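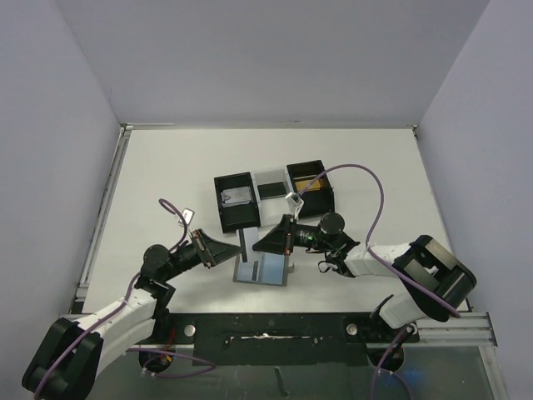 What does a person do at an open day when the robots are working and she is not?

She stands behind the yellow line with a paper cup of coffee and looks for something to hold.

Ishbel MacKinnon had worked at Lilteck for a long time, and every March the company opened its doors to families, to customers and to the school in Curnimach. In other years she sat at bench 3 and sorted small parts into boxes while the visitors watched her hands. Children asked if it was boring. She always told them that it was like shelling peas, and then she had to explain what shelling peas was.

This year she had a badge that said HOST.

"You only have to answer the questions," said Győri, the engineer. He had come from the other office on Tuesday and he had slept badly, she could see it. "If they ask about the motors, send them to me. If they ask about the price, send them to nobody."

"And if they ask what it is thinking?"

"It is not thinking. It is called Nulto."

She did not find this an answer, but she kept it.

The first group came at ten. There was a man with a baby on his chest, two women from a firm that made hearing aids, and a line of pupils in wet jackets. Győri gave his speech. He said that Nulto had two arms so that one could hold a thing while the other did the work, as people do. He said that in the last test it had finished 97 tries out of 100. Then he pressed a key on his laptop and everybody became quiet.

The arms moved slower than Ishbel expected. One came forward, stopped, and went back a little. She knew this movement. It was what she did herself when a part lay at a bad angle and she did not trust her fingers yet.

"Why did it stop?" asked a girl with a green hat.

Győri was speaking with the hearing aid women. The girl was looking at the badge.

"It wants to be sure," said Ishbel. "I think so. When you pick up something thin from a table, do you always get it the first time?"

The girl thought. "With coins, no."

"Well, then."

"But it has a computer."

"I had a very good teacher," said Ishbel, "and I still dropped things for 2 years."

The girl laughed, and the boy next to her asked what happened to the 3 tries that did not succeed. Ishbel had not thought of them. She looked at Győri, but his back was turned. So she told the boy that somebody had to come and put the pieces straight again, and that this somebody needed small fingers and a lot of patience. She heard how it sounded. It sounded like a job.

At noon the group went away to the canteen, and the hall was suddenly large. Győri sat down on a crate and ate a sandwich without looking at it.

"You told them it wants to be sure," he said. So he had listened after all.

"Was it wrong?"

"Technically it waits for a better number." He chewed. "I will maybe use yours in the afternoon."

She put her cup on the crate and stepped over the yellow line — only with one foot, and then with the other. "Start it again," she said. "Slowly. I want to see how it takes the thin ones."

He wiped his hands and pulled the laptop nearer.

Lilteck Staff Newsletter, Stories page | Contact the editors | © Lilteck | Back to top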